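Clornow Clip-On Gripper Fingers: Review After a Semester of Robot Club

I ordered two sets of these for our robotics club in February, mostly because the old fingers from Sirbridge kept cracking at the base and I was tired of gluing them. There are 14 students in the club this year and every one of them has an opinion about grippers, so this has been well tested!

What I like

They go on fast. My students can swap a pair in 3 minutes with one hex key, and the hole pattern matched our arms without any drilling (the Uchida ones we tried last year did not, and I'm still a little sore about that). They're stiff, they line up nicely, and the tips hold small stuff well. Our pick-and-place challenge is all small, light objects on a wooden table, with a couple of succulents left standing as obstacles, and a wide blunt tip just knocks everything around. The kids working on the orange piece went with a tapered tip for the arm across the table and kept the angled and broader fingers on the near one. 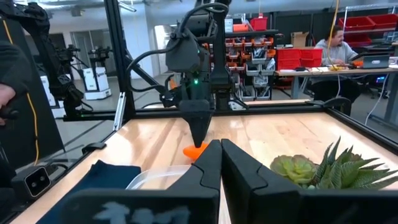
What I don't like

The screws! They are tiny, you get 12 in a bag, and ours were down to nine before spring break. Please include spares. The instruction sheet is also printed so small that I ended up retyping it for the kids.

Would I buy them again? Yep, and I'd grab the Istness screw kit at the same time.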